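HOME FOOD PRESERVATION
Unit 3 handout: Storing leftovers and cooked food
Instructor: Azucena Bermúdez
Thursday, January 27, 2022

Read before class: chapter 4 of the course reader, through the section on cooling. Bring your refrigerator log from last week. If you did not get a reading every day, bring what you have.

1. Where we are

Unit 2 covered raw ingredients. Starting this week we deal with food that has already been cooked once. The rules are different because cooking changes what is living in the food. Most of the bacteria that were there at the start are dead. Some kinds form spores, and spores can live through boiling. When the food cools down slowly, the spores can wake up and grow with very little competition.

Two groups matter most for home cooks. Bacillus cereus is the usual problem with rice and pasta. Clostridium perfringens is the usual problem with large pots of meat, gravy and beans. You do not need to know how to spell them for the quiz. You do need to know which foods go with which.

2. The temperature range

Bacteria grow fastest between 40 and 140 degrees Fahrenheit. The course reader calls this the danger zone, and so do most food safety leaflets. Food should spend as little time in it as possible.

Standard advice for home kitchens:
Refrigerate cooked food within two hours of the end of cooking.
If the room is above 90 degrees, make that one hour. In August, in an apartment without air conditioning, assume the one-hour rule.
Keep the refrigerator at 40 degrees or below.
Keep the freezer at 0 degrees.

The two hours are a total. Time on the stove with the burner off counts. So does time on the dinner table and time in the car.

3. Cooling

A deep pot of soup cools from the outside in. The middle can stay warm for many hours, even in a cold refrigerator. What controls the speed is mostly depth. If you cut the depth of the food in half, heat has a shorter way to travel and the food cools much faster than most people expect.

For class purposes, "shallow" means two inches or less. Divide large batches into several small containers before they go in. Leave the lids loose or off until the steam stops, then close them. Leave some space between containers so that cold air can move around them. After an hour or two, when the food is cold, you can stack them.

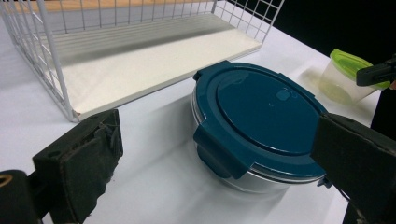
An ice bath works well for soups and sauces. Set the pot in a sink or a larger pot of ice water, and stir every few minutes. Stirring does as much as the ice does. Blažena Vaněk will run this as a demonstration in the second half of class, with one pot stirred and one pot left alone. Copy both sets of readings into your notes – you will need them for the lab report.

Old advice said to leave food out until it was fully cool, to protect the refrigerator. This dates from iceboxes and early machines. A modern refrigerator can handle warm food in small amounts. Do not put a full stockpot in, though, since it will warm up everything on the shelves near it.

4. Choosing a container

Glass does not stain or hold smells, and you can see what is in it. It is heavy, and it can crack if it goes straight from the freezer to a hot oven. Even glass sold as oven safe should be allowed to warm up first. Check whether the lid is rated for the microwave separately from the base.

Plastic is light and cheap. It scratches, and scratches are hard to clean. Throw out containers that have become cloudy, sticky or warped. Tubs that yogurt or margarine came in were made for one use and are not meant to be heated.

Metal cools food quickly. Avoid storing tomato sauce or other acid foods in aluminum.

For freezing, leave half an inch of space at the top for liquids in wide containers and one inch in narrow ones. Water expands by 9 percent when it freezes, and soup is mostly water.

5. Labels and times

Write what it is and the day it was cooked. Masking tape and a marker are fine. The day it was cooked is the one that counts, even if you moved it to a new container later.

Refrigerator times used in this course:
Cooked meat and poultry: 3 to 4 days
Soups and stews: 3 to 4 days
Cooked rice: 3 to 4 days, if it was cooled quickly
Hard-cooked eggs: 7 days
Egg or tuna salad: 3 to 4 days

Food kept frozen at 0 degrees stays safe, but the quality drops. Most soups are at their best within three months.

Smell is not a test. The bacteria that spoil food and the bacteria that make people sick are mostly different ones, and the second kind may leave no smell or taste at all.

6. Reheating

Reheat leftovers to 165 degrees, measured in the center. Bring soups and gravies to a rolling boil. In a microwave, cover the food, stop halfway to stir it, and let it stand for two minutes before you measure. Take out only the portion you plan to eat.

Reheating does not fix food that was cooled badly. The toxin that Bacillus cereus leaves in rice is not destroyed by heat – this was missed on a lot of papers last term.

7. Assignment

Cook one dish that makes at least four servings. Record the temperature at the center every 15 minutes until it reaches 40 degrees. Note the container, the depth of the food and where you put it. Hand in a table, a graph and one page of discussion. In the discussion, say what you would change to make it cool faster.

Thermometers can be signed out from the cabinet in the Clorner building, room 489. Return them clean, with the probe cover on.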